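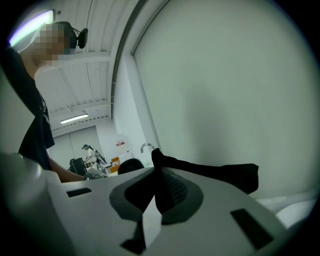
How do you fold a sock so it stays folded? Lay it flat, heel up, bring the toe to the cuff, and fold once more toward the middle so it stands by itself in the drawer.

Veikko Rissanen wrote that on the back of a Sturnar receipt and taped it to the wall over the folding table, and he was so pleased with it that he read it out loud to the dryers.

He had been at the Nosley laundry for eight days and he loved it. He loved the warm smell and the big bins on wheels and the way a heap of black things, which looked like one animal when you dumped it out, turned into shirts and socks and cleaning cloths if you only kept pulling. Black was the hardest load! Everything hid in everything else. You thought you had a sock and you had a sleeve.

"You're talking to it again," said Zdzisław Szulc from the pressing side.

"It helps."

"It's the hotel load. It goes out at two."

Veikko shook out a cloth, smoothed it with the side of his hand, and squared the corners. Then a sock, then another cloth, then a waiter's apron with its strings tied in a knot so tight and so small that he stopped and admired it for a while (how did they get like that, in there, all by themselves?). He worked it loose with a pencil point. It gave all at once, and he laughed.

By noon he had towers. The cloths went at the left end, the aprons in the middle, the socks standing up in a shoe box like books. There was one sock over. It was plain black, a little stretched at the heel, with the number 1427 inked inside the cuff.

"Zdzisław, who's 1427?"

Zdzisław came across wiping his neck and turned the cuff to the light. He took his time.

"That's Verstraete. The old man, the doorman. He retired in October."

"So where's the other one?"

"In the box, maybe."

The box was under the sink, and Veikko had somehow never been told about it. He got down on his knees and dragged it out. Single socks, years of them! Gray ones, a red one with reindeer, a tiny one with a duck. He went through the whole thing on the floor, delighted, holding each one up, and near the bottom his fingers found a stretched heel before he had even looked inside the cuff.

He folded the pair the good way, toe to cuff and once more, and stood it on the shelf by the door with a note.

"He lives over on the hill," Zdzisław said. "Number 38. I go past it."

"Can I come?"

"Finish your aprons."

Veikko finished his aprons.

Recent stories
The Floteo Ferry
A Coat for Two Winters
What the Baker's Dog Knew

Last updated: 9/25/18

This site uses cookies to remember your reading preferences. By continuing to browse you accept their use.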